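In defence of the shelf with nothing on it

Wednesday, February 23, 2022
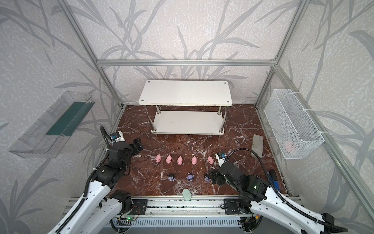
I have come to believe that a home can be judged by how long it can leave a flat surface alone. In ours the record is 15 minutes, and we were out for 10 of them.

People who write about tidying want you to buy things to tidy into. I fell for this years ago. I own the wire basket and the clear plastic bin, and I once spent a whole wet Sunday reading the Fardale storage catalogue, all 786 items of it, with a pencil. What I got for my trouble was the same clutter, now visible through the sides.

My present view is less popular. Buy the shelf and put nothing on it. A small white two-tier one will do, and it needn't be smart. If the front edge is chipped, so much the better, as visitors will assume it has been busy.

The objection is always the ornaments. Everyone has them. Somebody buys you one pink pig, you are polite about it, and for the next 7 birthdays you are a person who likes pigs. They can't go in the basket, where they look as if they've been arrested. On a shelf they turn into a collection, and a collection has to be dusted and added to. Stand them in a row on the table instead, all facing the same way. They look as though they are waiting for a bus, and you can sweep the lot up with one forearm when the soup comes.

I will be told that an empty shelf is a waste of money. So is a front room, and my grandparents kept one of those for forty years with the door shut.

The Grorau people at least sell their shelves without showing them full of lemons. Dandarero can't manage a photograph without a fern. As for pattern, I say let the walls have it. Leafy paper does no harm, stays where it's put and has never once been knocked into the sink.

My own shelf has held out since the start of the year. There was a jar on it this morning, but I've moved that to the stairs.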